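Packing Table Gallery

Welcome to the gallery page for our spring toy block send-off! I'm Nayara, and I've been cutting and sanding blocks for Skevutside families since before we had a proper name for it. Each April we box up whatever we've made and mail it to the people who signed up.

This batch was the smaller sizes. Rosalind Thibodeaux did the list, Hammad Bukhari did the labels, and I mostly argued about tape (I wanted the paper kind, I lost).
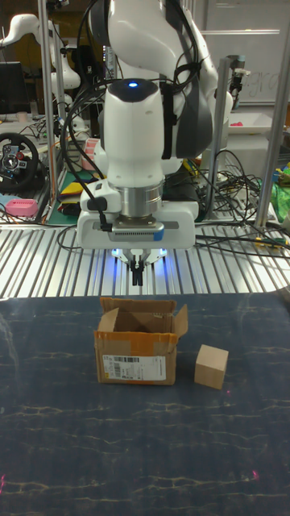 Plain blocks are still my favorite thing we make, and I'll say so to anyone who asks about painted ones. A kid can turn a plain one into a house or a loaf of bread before lunch! We keep the finish light so you can see it's wood, and the little light-brown cube sitting next to the open carton is just how I like them -- no letters, no numbers, nothing to live up to. The dark mat with the jagged yellowish lines makes a nice background for it, too. I'd happily have a kitchen counter in that pattern, though Hammad says it would hide every crumb until the ants found it.

A few notes for anyone waiting on a parcel. We had 60 orders this round, and four of them came in with no apartment number, so please check your email if you live in a building. Keep the carton if you can, it makes a good garage for small cars. Shamim Marwat is taking names for the next batch, which will have arches and the long flat pieces everybody wanted last time.

Posted 5/19/23 by Nayara Rocha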